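Projects > Hair > Flultik > README

Flultik, a hair mask diary in spreadsheet form

Hi! This is the readme for Flultik, my very large and slightly obsessive table of hair masks. It started as a note on my phone (what I put on my hair, did I like it, would I buy it again) and then it got columns, and then the columns got drop-down menus, and now it has 2000 rows and people keep asking me for a copy. So you can have one.

My hair, so you know whose scalp you're reading about: fine, wavy, shoulder length, bleached at the ends and dry there pretty much always. My roots get greasy fast. If yours is thick and coily, a lot of my "too heavy" notes will mean nothing to you, and some of those masks might be your favorites.

What's in the folder

masks.csv is the big one. One row is one wash day with one mask. If I used the same tub again the week after, it gets its own row.

products.csv has one line per product, with the brand, the size, what I paid and whether I'd finished it when I last updated the file.

notes.txt is me rambling. Read it if you like rambling.

Last update: 21/11/2018. I did a big clean-up that day and fixed the spelling of a bunch of brand names, so if you have an older copy, please toss it.

The columns in masks.csv

product: the name as it's printed on the tub, minus all the "ultra" and "miracle" stuff. I've kept the brand in front only when two brands use the same name.

kind: rinse-out, overnight, oil or homemade. Overnight means I slept in it with a T-shirt around my head. Homemade is mostly avocado and regret.

minutes: how long it sat on my hair, by the kitchen timer. Blank for overnight.

heat: none, cap, towel or warmed. More on this one further down.

slip: how easily my comb went through afterward, from 1 to 5. I always use the same wide comb for this. When I lost it for a while in January I left the column blank instead of using a different one.

shine: 1 to 5, judged by the bathroom window once my hair has dried on its own. This one is the squishiest number in the whole file and I wouldn't build anything on it.

weight: light, fine, heavy. Heavy means I had to wash it again sooner than I wanted to.

smell: free text, sorry. I tried making a list of smells and gave up at "birthday candle, after."

again: yes, no or maybe. Maybe usually means yes, if it's on sale.

How I wash

Same routine each time, or it all falls apart. Clear shampoo, twice on the roots and once on the ends, squeeze with a towel, mask from the ears down, clip it up, wait, rinse with lukewarm water. No leave-in and no styling cream on test days. I wear it down and look a bit like a wet spaniel until lunch, and then it's fine.

I don't test more than 2 masks in the same week. I used to, and my hair got so coated that everything scored a 5 for slip and a "heavy" for weight. Those early rows are still in there, marked "crowded" in the last column. Filter them out if you want clean averages!

Things that are lopsided

There is way too much Skornton in here. Their green tub was my regular mask long before I started keeping score, so it has more rows than anything else and I clearly have a soft spot for it. The Asido masks came to me as a set of minis, and 3 of them ran out after one use, so don't take those scores as the final word. I liked the honey one a lot, though — I'd happily buy a full tub if I could find it. Most of the rest came from Woldemariam, the little beauty supply shop near my old apartment, which means you'll see a lot of what they stock and hardly anything from the fancy department store counters.

Nothing was sent to me for free. Prices are what was on my receipt.

Also, water! I moved partway through, from a building with very hard water to one with softer water, and my shine scores went up right after. The "home" column says old or new, and I'd compare inside one home only.

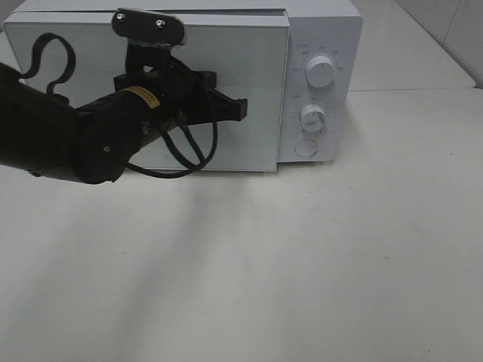
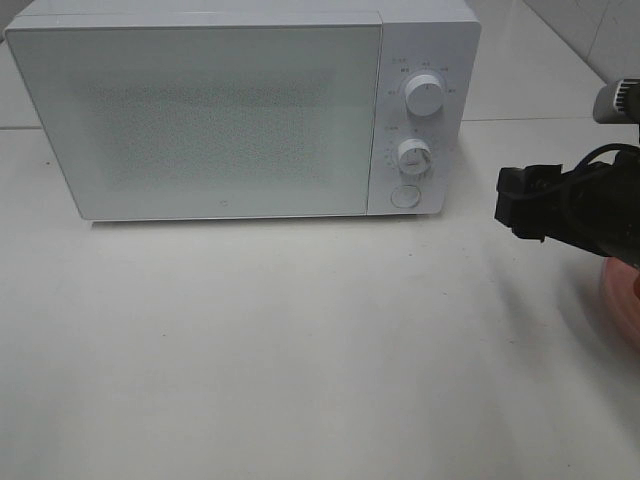 The heat column has changed more than any other, so check it before you sort by it. "Cap" is my plug-in heat cap, "towel" is a hot damp towel wrapped over a shower cap, and "warmed" means the mask or oil itself was heated before it went on. For my first 14 warmed rows I stood a cup of oil in a bowl of hot water from the tap, and later I switched to microwaving the water in a mug first and setting the oil in that. A plain white countertop microwave is all you need for it, and if yours has two round dials stacked one above the other like the one in the first picture, go for a short burst and check, then go again. I never put the tub itself in, and I always try a drop on my wrist before it goes anywhere near my head.

Using the file

Take it, sort it, make charts, argue with my scores. If you post something from it, a mention of Flultik would be lovely. Please don't put it on a shop page as a review, since these are one person's bathroom notes.

If you add rows of your own, put your hair type in the "who" column so they don't get mixed in with mine. Mine all say "me."

Still to do: split "homemade" into proper recipes, add the curl creams, and find out what I meant by "goopy but in a January way" in the notes file.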